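Refitting Office Desktops for Reuse: Project Report
Primo Russo and Concetta Negri
Submitted 7th March

3. Method

Our project looked at how long it takes to replace the processor and memory in a used desktop tower, and which steps slow a beginner down. The towers came from Nurkum, a local office supplier that was clearing out old stock. We kept to one model for all the timed runs so that the results could be compared.

Each run began with the tower on its side and the panel off. The processor and one memory module were laid out next to the case before the clock started. We did this after the first practice runs, when most of the time went into looking for parts.
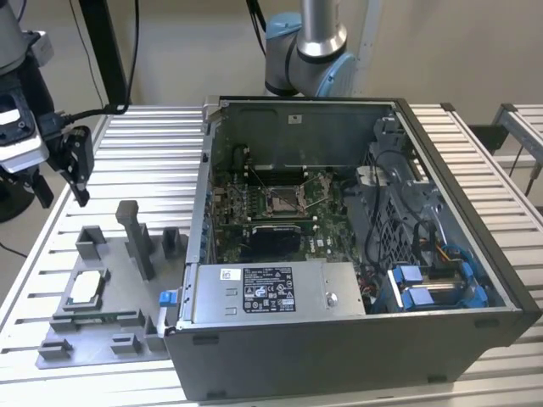 The order of work stayed the same throughout. The lever on the socket bracket was raised, the processor was lowered straight in with its corner mark lined up, and the lever was closed. Thermal paste and the heatsink came next. Memory was always last. We did not touch the power supply or the drives, and the power cord was left out until the side panel was back on.

4. Results

We completed 25 timed runs. Seating the processor was quicker than we expected, even for Concetta, who had never opened a computer before August. The memory module took longer. In 2 runs it was not pressed down fully at one end and the tower would not start until we pushed it in again.

Cables were the other problem. They got in the way of our hands near the top of the board, and we lost time moving them aside. Some 40 seconds could be saved per run by tying them back first, but we only tried this near the end, so we did not include those runs in the average.

5. Changes for the next group

Tie back the cables before starting. Check both ends of the memory slot. Write down the time for each step separately, as our early sheets only have the total.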